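Call for playtesters: Kennedy, a co-op railway strategy game

Grurance is looking for playtesters for Kennedy, a co-operative strategy game for PC. We are a small studio and this is our second game, after Zosby. The test starts in June and runs for five weeks. Both in-person and remote places are available, and all testers are paid.

About the game

In Kennedy, two to four players run a freight railway through a mountain pass over one winter. One player sets the timetable, one looks after track and snow clearing, and the others handle crews and cargo. With two players the roles are doubled up. Every player sees a different part of the map, so most of the game is talking to each other and deciding what can wait.

A full campaign has 63 days, played in short turns. A typical session covers four or five of them. The game runs on our own engine, Verkel, which we first used for Zosby. It is stable, but this is a test build and you should expect crashes, missing sounds and placeholder text in the later part of the campaign.

What we need to learn

The current build is playable from start to finish. Our questions at this stage are mainly about the following:

The tutorial. It was rewritten over the winter and has only been played by people who already know the game.

Two-player balance. The three- and four-player games are in decent shape. The two-player game may be too hard after the second storm.

Text size and colour. We have added a larger interface setting and three alternative colour palettes for the signal map. We want them used over long sessions, on ordinary monitors and laptops.

Voice chat and text chat. Some groups will be asked to play one full session with text only.

Who can apply

You must be 18 or older and able to legally receive payment in Canada. You do not need experience in the games industry, and you do not need to be good at strategy games. Roughly half of each group will be people who rarely play them. We would particularly like to hear from:

- pairs who live together and play on two computers in one home
- players who use a controller for everything
- players with low vision or colour blindness
- French speakers who would play the French version
- anyone who has worked in rail, trucking or dispatch

Current employees of other game studios are welcome, but will need their employer's permission in writing. People who took part in the Zosby test may apply again.

What is involved

Each tester plays one session a week for five weeks. A session is three hours including a break. After each session there is an online questionnaire, which takes 15 to 20 minutes, and in the final week there is a group discussion over video.

In-person sessions begin at 6 p.m. at our office. Computers, headsets and controllers are supplied, and you may bring your own mouse or keyboard. Your screen and voice will be recorded during play. We do not record your face. Recordings are kept until the game is released and then deleted.

Remote sessions are arranged with your group and can be in the daytime or evening. You will need a Windows 10 or 11 computer, a headset, a steady internet connection and 30 GB of free space. Integrated graphics are fine for the lower settings. There is no Mac or Linux build at present.

Payment

Testers are paid $75 per session, by e-transfer, at the end of each week. The final discussion is paid as a session. If you have to leave the test early you will be paid for everything you attended. In-person testers can also claim transit fare or parking. Every tester who completes the five weeks receives a copy of Kennedy on release and a name in the credits, unless they ask to be left out.

Coming to the office

We are on the ground floor of 471 Mercer Street, with step-free entry from the parking lot at the back. The accessible washroom is next to the test room. Please wear shoes you can slip off easily, as the test room is carpeted and we ask everyone to change at the door. Tea, coffee and a light supper are provided, and there is a space on the form for food allergies.
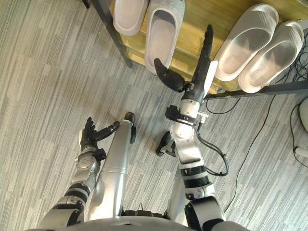

Striped carpet and wooden shoe rack.

If you need a support person, an interpreter or a different chair or desk height, tell us on the form and we will arrange it before your first session.

Confidentiality

All testers sign a short agreement before the first session. It asks you not to stream, post screenshots or discuss unreleased parts of the game. You may tell people that you are testing Kennedy. The agreement ends on the day the game is released. A copy can be sent to you before you apply.

How to apply

Fill in the application form on our website, under Playtests. It asks for your contact details, your equipment, the games you have played in the last year (none is an acceptable answer) and the times you are available. If you are applying as a pair or a group, each person must fill in a separate form and list the others by name.

Applications close at 5 p.m. on the last working day before June. We will reply to everyone, including those we cannot place this time. If you agree, we will keep your form for later tests, which will cover the console version.

Questions about the test itself, including the French version, should go to Réjean Charbonneau, lead designer. Questions about payment, access or the confidentiality agreement should go to Colleen Turcotte, studio manager. Both can be reached through the contact page. Please put "Kennedy playtest" in the subject line.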